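문태석
@taeseok_bench
전자 작업 보드 모듈 하우징 정리 타래. 지난번에 치수만 올렸더니 질문이 많아서 조립 순서와 공차 위주로 다시 씁니다.
2020년 5월 14일

1/
전제부터. 보드 하나에 스위치, 버튼, 슬라이더, 다이얼, 패치 케이블을 전부 올린다. 기능별로 보드를 나누면 배선은 편하지만 보관이 불편하다. 작년에 나눠서 만들었다가 다시 합쳤다.

2/
하우징은 서로 맞물리는 모듈식. 칸 하나가 망가지면 그 칸만 뺀다. 일체형 상판은 구멍 하나만 잘못 뚫어도 전체를 다시 뽑아야 한다. 첫 시제품에서 그렇게 두 번 버렸다.

3/
맞물림부 공차는 한쪽당 0.2mm로 시작했다가 0.15mm로 줄였다. 0.2mm에서는 칸 사이가 벌어져 버튼을 누를 때 옆 칸이 같이 움직인다. 0.1mm는 고무망치 없이는 안 들어간다. 출력기마다 다르니 시험편 먼저 뽑을 것.

4/
색은 두 가지. 어두운 청회색과 밝은 회색. Rumel 필라멘트 재고에 맞춘 것이고 의미는 없다. 단색으로 뽑으면 조립할 때 칸 경계가 안 보여서 순서를 헷갈린다. 두 색이면 그 문제는 없어진다.

5/
슬라이더 패널. 트랙 두 개를 나란히 둔다. 손잡이는 작은 흰색 정육면체에 가까운 모양. 처음에는 납작한 손잡이를 썼는데 옆에서 잡을 면이 부족했다. 높이를 키우고 모서리를 0.5mm 깎았다.

6/
트랙 안쪽은 출력 후 반드시 사포질. 300번으로 층 자국을 없애고 500번으로 마무리. 윤활제는 쓰지 않는다. 먼지가 붙으면 한 달 안에 더 뻑뻑해진다.

7/
버튼은 스프링 하중이 문제였다. Etness 기본 스프링은 내 기준으로 세다. 한 코일 잘라 쓰는 사람도 있는데 끝단이 기울어져서 권하지 않는다. 처음부터 약한 것을 주문하는 쪽이 낫다.

8/
다이얼은 축 길이 확인. 상판 두께 3mm를 빼고 남는 나사산이 너트 높이보다 길어야 한다. 당연한 얘기인데 이걸로 반품한 부품이 제일 많다.

9/
패치 케이블은 길이를 통일하지 않는다. 통일하면 가까운 잭을 연결할 때 고리가 남아 옆 스위치를 덮는다. 잭 간격을 재고 여유 30mm를 더한 길이로 자른다. 양 끝은 수축튜브 처리.

10/
손잡이는 보드 한쪽 끝에만. 두꺼운 사각 고리 형태로 바깥으로 나오게 했다. 양쪽에 달면 들기는 좋은데 선반 깊이를 넘긴다. 내 선반 기준이니 각자 재고 결정할 것.

11/
손잡이 체결부에는 인서트 너트를 넣는다. 출력물에 바로 나사를 박으면 몇 번 풀었다 조이는 사이에 헛돈다. 인두 온도는 낮게, 천천히. 급하게 누르면 비스듬히 박힌다.

12/
배치 원칙은 간단하다. 슬라이더 패널은 손잡이 바로 안쪽. 옮길 때 손이 지나가는 자리라 튀어나온 스위치 레버를 두면 자꾸 건드린다. 슬라이더 손잡이는 밀려도 부러지지는 않는다.
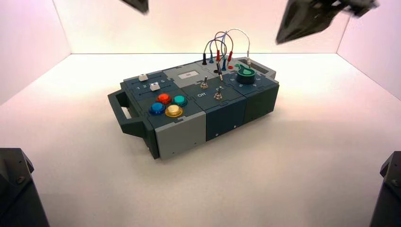 13/
바닥은 무광을 쓴다. 유광 판 위에서는 조명이 반사돼서 상판 글자를 점검할 때 고개를 계속 움직여야 한다. Blomqvist 무광 백색 시트를 써 봤고 만족한다. 단, 연필 자국이 잘 안 지워진다.

14/
미끄럼 방지 패드는 바닥면 네 모서리. 가운데에는 붙이지 않는다. 바닥판이 조금만 휘어도 가운데가 먼저 닿아서 보드가 돈다. 버튼보다 다이얼을 돌릴 때 바로 티가 난다.

15/
Ottar Nyberg 씨가 물어본 것. 칸 순서를 바꿔도 되는가? 된다. 다만 밑면 배선 홈이 이어지는 방향은 지켜야 한다. 홈 방향을 안쪽 면에 화살표로 새겨 두었다. 출력 후 서포트 찌꺼기에 가려지니 먼저 긁어낼 것.

16/
아직 해결 못 한 것. 맞물림부를 여러 번 뺐다 끼우면 걸쇠 모서리가 하얗게 뜬다. 강도는 당장 문제없어 보이지만 장기 데이터가 없다. 재질을 바꿔 보고 7월에 다시 쓰겠다.

17/
부품 목록과 도면은 Avdale 저장소에 올렸다. 단위는 전부 mm. 인치로 변환한 파일 요청은 받지 않습니다.

18/
추가. 6번의 사포 번호 질문이 와서 적는다. 물사포 아니고 건식이다. 물을 쓰면 트랙 구석에 가루가 뭉쳐서 굳는다. 마른 칫솔로 털면 된다.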